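Towels first, then we'll talk about dinner

When I got to the Britden workshop a little after nine, Rogério Siqueira was folding a towel by hand, very slowly, with his eyes shut. He asked me to give him a minute. He was trying to notice, he explained once he had put it down, the moment when his fingers decided they had found a corner and not just a bit of edge.

"I have been doing laundry since I was eleven," he said, "and I still couldn't tell you how I know. My mother couldn't tell you either. I called her last week and asked, and she thought I was having some kind of trouble."

Siqueira spent most of his working life fixing packaging lines before he came to Britden, where he and Kane Nepia have been trying for the better part of two years to get a pair of arms to do one household chore well enough that a person would want to hand it over. They call the setup Paiva, after the street where Siqueira grew up. The chore is small cloths: take one, spread it, fold it, roll it, put it in the tray, take the next. I had come with a simple question, the one my readers send me most often, which is whether any of this is ready to come home with us.

Nepia laughed when I asked it, though kindly. He is the quieter of the two and had been eating toast over the sink so as not to get crumbs near the bench.

"Ready for what?" he said. "If you've got a stack of the same cloth, all about as soft as each other, and you don't mind going out for a walk while it works, then we're getting somewhere. If you mean the basket at my house, with the fitted sheet and one sock and a sweater that somebody has left a crayon in, then no. Not this November and not next November."

He told me their best long run so far was 200 cloths, of which 108 came out the way he would have done them himself. Another 84 were what he calls guest-room folds, meaning that you would put them in the closet but turn the messy side to the wall. The rest had to be done over. I said that sounded pretty good to me, and he shook his head and went to fill the kettle.

"It sounds good until you think about a dishwasher," he said from across the room. "Would you keep a dishwasher that left you to redo even a few plates every night? You'd be on the phone. People are very patient with a demonstration and they are not one bit patient with an appliance, and I think they're right."

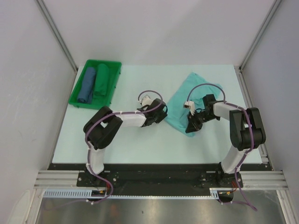
Siqueira takes the sunnier view, and the two of them have clearly had this argument many times over many cups of tea. He wanted me to understand how hard cloth is before I judged anybody. A box keeps its shape when you pick it up, he said, and so does a can or a shoe, more or less. Cloth gives you a new shape every time you touch it. You pull one corner and the opposite one slides under, and now there's a fold you didn't make and have to undo before you can begin.

"On the packaging line we had the same carton all day long," he said. "The carton never surprised us. When it did, we stopped the line and somebody got a talking-to. With a washcloth, being surprised is the job!"

So much of their time goes into getting things flat. The rolling, which I would have guessed was the hard part, bothers them less. Early on, Siqueira kept a notebook of everything that went wrong, and he let me leaf through it while he hunted for his other glasses. There were 372 entries, in pencil, and a great many of them said only "corner" or "corner again." One said "corner, and I was rude to Kane."

I asked about shops, because a reader who runs a small hair salon had written to me wanting to know if she could stop paying for her towel service. Here, for once, they agreed with each other. A salon, a gym, a little hotel, anywhere with one kind of towel and a back room, will probably see something useful before any family does. They have been talking with Irska, a laundry across town that does table linen for restaurants, about trying the arms on napkins. Nepia likes napkins. They are square and thin, and the people at Irska already sort them by size.

"But tell her to keep the towel service for now," he added. "I'd hate for her to cancel it on my account."

Before I left I asked what each of them would hand over first at home, if they could have any chore done perfectly. Nepia said bathtubs, without looking up. Siqueira thought about it for so long that I had my coat on by the time he answered.

"Ironing, I suppose. Folding I don't mind. You put the radio on, the towels are warm, you think about your day." He picked up the one from that morning and shook it out to start again. "Kane says I'm in the wrong business."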